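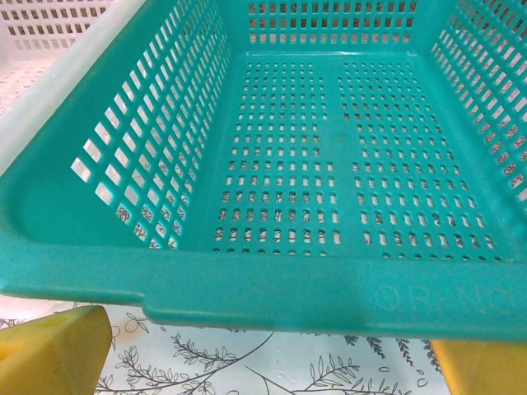 Fig. 1: Teal plastic basket with perforated floor

Section 2: Setting up your Okero 2000 round timer

Welcome to the fun part! Once the timer is on the wall you can run a whole evening of sparring without touching a stopwatch, and the bell is a proper loud one.

1. Take the display, the bracket, the remote and the power lead out of the box.
2. Hold the bracket against the wall above head height and mark the two screw holes. Keep it well clear of the heavy bags (they swing further than you think).
3. Drill, plug and screw the bracket in place.
4. Hook the display on to the bracket and push down until it clicks.

CAUTION: Do not plug in the power lead until the display has clicked home.
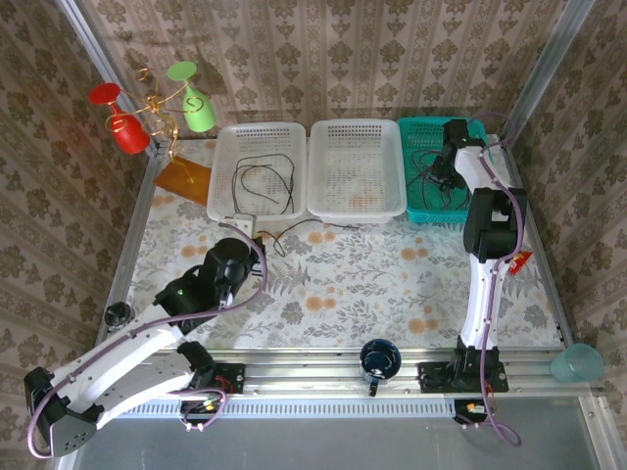

The remote needs its battery fitted before you can set a single round. Slide the back cover off, press the battery in with the plus sign facing up, and close the cover again. Do it at a table with a cloth on it, so the little spring doesn't bounce off on to the gym floor. A white cloth with fern leaves and orange flowers, like the one in Fig. 2, does the job beautifully, and so does an old towel.

5. Plug in the display. All the digits light up and the bell sounds once.
6. Press ROUNDS and choose how many you want, up to 16.
7. Press WORK and set the length of the round, then press REST and set the break.
8. Press WARN to switch on the clapper sound before the end of each round. Try it, it's brilliant for pushing through those last few punches!
9. Press START. The timer counts down and then rings you in.

Note: The timer keeps your last settings when it is unplugged. To clear them, hold START and REST together until the digits go blank. 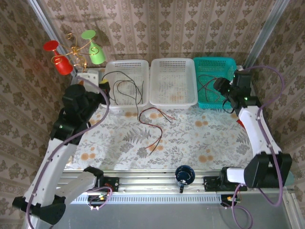 Liudmyla Kovalchuk writes that she sets a shorter rest for the pad drills and saves it under its own button, "so the juniors can start it themselves while I'm still wrapping hands". Saving works like this: set up the session you want, then hold one of the nine number keys on the remote until the bell gives a short double ring. Press the same key at any time to bring that session back.

CAUTION: Pressing a number key during a round stops the clock and loads the saved session.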